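# Grerkton、双腕ロボット向け動作計画ソフト「Landry」を更新　左右の腕の待ち合わせを計画段階で処理

ロボット制御ソフトを開発するGrerktonは6月、双腕ロボット向けの動作計画ソフト「Landry」の新版を公開した。左右の腕が同じ作業領域に入るときの順番決めを、実行時の監視から計画段階に移した点が主な変更となる。既存の利用者には追加費用なしで提供する。

Landryは、卓上に据え付けた小型アーム2台を1つの計画器から動かすためのソフトである。これまでの版では左右の軌道を別々に求め、動作中に腕どうしの距離が設定値を下回ると片方を止めていた。衝突は避けられるものの、両腕が中央付近で向き合ったまま互いに譲り合い、動作が進まなくなることがあった。利用者からの不具合報告でも、この停止に関するものが最も多かったという。

新版では、左右の軌道をいったん時間を考えずに求めたあと、2本の軌道が干渉する区間を抜き出し、どちらの腕が先に通るかを決めてから速度を割り付ける。順番は作業全体の所要時間が短くなるほうを選ぶのが標準設定で、利用者が「左優先」「右優先」を固定することもできる。実行時の距離監視も残しているが、役割は計画からのずれが大きくなった場合の非常停止に限られる。

同社が検証に使ったのは、食卓の配膳と片付けを模した作業である。敷物の上とその周囲に食器やスプーンなどを置き、2台のアームで所定の位置へ並べ直す。対象物どうしの間隔が狭く、両腕の手先が同じ場所に集まりやすいため、待ち合わせの良し悪しが結果に出やすい。 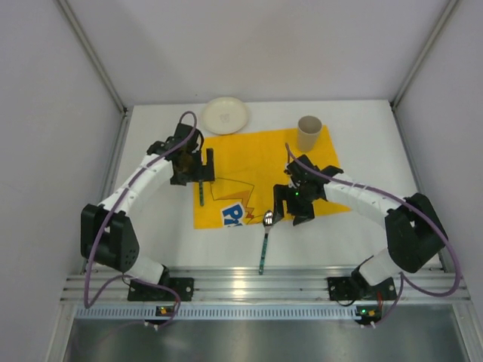

検証では1,006回の試行を行った。同じ初期配置を旧版と新版の両方に与え、途中で止まった回数と完了までの時間を記録している。旧版では269回の試行で譲り合いによる停止が起き、人が介入して再開させた。新版では同じ原因の停止は12回だった。残った12回はいずれも、対象物の位置推定が途中で更新され、計画を作り直した直後に発生している。再計画の際に前回決めた順番を引き継がない仕様になっていたためで、同社は次の修正版で引き継ぎの設定を追加するとしている。

完了までの時間については、腕の干渉がほとんどない配置では旧版との差は見られなかった。干渉区間が長い配置では新版のほうが短く、主に停止と再開の往復がなくなったことによると説明している。一方で、計画にかかる計算時間は新版のほうが長い。標準設定では1回の計画に使える時間の上限を40ミリ秒とし、これを超えた場合は、それまでに見つかった中で最も良い順番を採用する。

認識側とのつなぎ方も変わった。旧版は対象物の位置と向きを1点の値として受け取っていたが、新版では位置のばらつきの大きさも合わせて受け取る。ばらつきが大きい対象物には手先の開き幅と接近時の余裕を広めに取り、小さい対象物には狭い経路も許す。スプーンのように細長いものは向きの誤差がつかみ損ねにつながりやすく、柄の軸まわりと長手方向とで別々に余裕を指定できるようにした。

認識の部分には、Cindonsideの位置推定モジュールを標準の接続先として採用した。Cindonsideはこれまでも実験的に対応していたが、設定ファイルの変換を手作業で行う必要があった。新版では変換ツールが付属し、座標系の名前が食い違っている場合は起動時に警告を出す。ほかの認識ソフトを使う場合も、所定の形式でメッセージを送れば接続できる。光沢のある食器の表面では推定のばらつきが大きく出る傾向があり、この点は認識側の課題として残っている。

ツール面では、計画の結果を時間軸で表示する画面が加わった。左右の腕の動作が上下2段の帯で並び、片方が待っている区間は色を変えて示される。待ちの区間を選ぶと、どの対象物へのどの動作が原因になっているかが表示される。これまでは実行記録の数値を読んで原因を追う必要があり、調整に時間がかかるとの声が多かった。記録ファイルの形式は旧版と互換性があり、過去の実行記録も同じ画面で開ける。ただし旧版の記録には順番の情報がないため、待ちの原因は表示されない。

手首から先の配線についても設定項目が増えた。ケーブルをアームの外側に沿わせている構成では、手首を大きく回すとたるみが引っ張られることがある。新版では手首の累積回転量に上限を設け、上限に近づく軌道の評価を下げる。上限は左右別々に指定できる。配線そのものの形状を計算に入れるものではなく、引っかかりを検出する機能もない。

先行して試用したTrutlowは、小物の仕分け工程で新版を動かしている。同社によると、導入時に最も手間がかかったのは左右のアームの取り付け位置の測り直しだった。旧版では多少のずれがあっても実行時の監視で吸収されていたが、計画段階で順番を決める方式では、取り付け位置の誤差がそのまま干渉区間の見積もりに影響する。Grerktonはこの指摘を受け、両腕の手先で同じ基準点に順に触れて相対位置を求める校正手順を手引きに加えた。校正には専用の治具を必要としない。

対応するのは、関節位置の指令を一定周期で受け付けるアームで、左右で機種が異なっていてもよい。腕が3台以上の構成には対応していない。両腕で1つの物を同時に持つ動作も今回の対象外で、持ち替えについては、いったん卓上に置いてからもう一方の腕でつかむ手順のみを扱う。空中での受け渡しは試験的な機能として含まれるが、標準では無効になっている。

旧版からの移行では、距離監視の設定値の意味が変わっている点に注意が必要となる。旧版で片方の腕を待たせるために大きめの値を入れていた場合、そのまま読み込むと非常停止が頻発するおそれがある。新版は読み込み時に値を確認し、推奨範囲を外れていれば起動を中断して該当の行を示す。自動での書き換えは行わない。

旧版の不具合修正は年内まで続ける。再計画時の順番の引き継ぎに対応した修正版の公開時期は未定で、準備が整い次第、配布ページで知らせるとしている。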